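Reading corner at Kumerura centre nearly ready for its November opening

It has been a long while coming, and there were moments in the spring when it looked as though it might not come at all, but the little reading corner at the Kumerura community centre is very nearly ready for visitors, and anyone who has put their head round the door of the back room lately will know what a change there has been.

Regulars will remember the room as the place where the stacking chairs went, along with the old badminton net and a piano that had lost most of its middle octave. The piano went to a good home over the summer, the chairs are now under the stage where they ought to have been all along, and the walls have had two coats of pale grey paint. That left a surprisingly good-sized space with decent light in the mornings, and the people who use the centre were asked what they would like to see in it. Books came top by a long way, followed by somewhere quiet to do homework and, a little further down, a better kettle.

So books it is (the kettle is still being discussed). Over 400 have been given so far, by families on the Borel estate, by the Kpodo Street nursery, which was having a clear-out of its own, and by a good number of people who simply left a carrier bag at the front desk and went off again without leaving a name. If you were one of them, thank you very much indeed. There are picture books, cookery books, a whole run of gardening annuals, more thrillers than anybody could read in a winter, and books in several languages, Chinese, French and Portuguese among them, which has pleased those who asked for something to read in the language they speak at home.

The money side has gone well too. The autumn bake sale and the sponsored walk along the canal brought in £1,989 between them, and that has paid for the paint, new blinds, 4 reading lamps and a rug thick enough to sit on. The tables are being supplied by Zadano, the furniture workshop on the industrial estate, which offered them at cost and has been very patient about changes to the measurements.

Much of the cheerfulness of the place comes from the cloth lettering. The sewing group has been cutting out letters and shapes for weeks now, and orange on black turned out to be the favourite after a rather lively evening of holding scraps up against each other. The letters are edged in white so that they stand out from across a room, and there are softer white shapes dotted in between, a cloud among them, and a touch of pink. Children who come along to the after-school club have been allowed to choose some of the shapes, and there have been firm opinions on clouds.

There is still a fair bit to do. The books need sorting before they can go on the shelves, and a simple borrowing system has to be settled on, most likely a notebook by the door where you write down what you have taken and cross it out when you bring it back. A few more desktop organisers would be very welcome, the sturdy sort with slots, as they keep a handful of books upright on a table without taking up much room. Bookends would do just as nicely. What the centre can't take any more of, with many thanks to all concerned, is encyclopaedias.

The corner will open in November, from 4 in the afternoon until the centre closes, with morning hours to follow if enough people want them. There will be tea, squash and cake on the first afternoon, and you are warmly invited to come and have a look, whether or not you mean to borrow anything. Books in good condition can be handed in at the front desk whenever the centre is open, and offers of help with the sorting can be left there too.

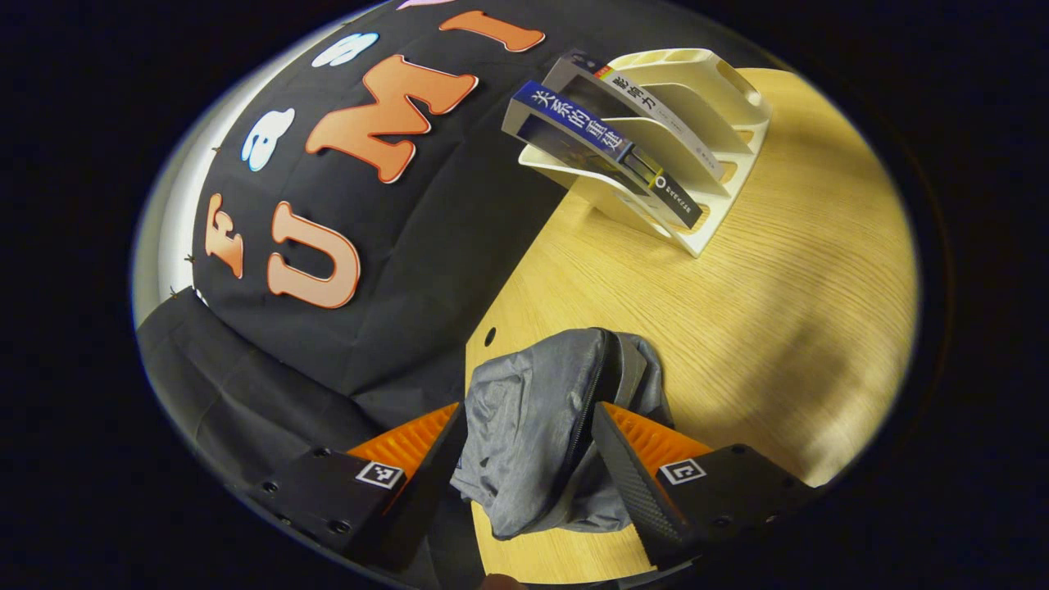
Orange letters on black cloth beside the table, with books in a white organiser.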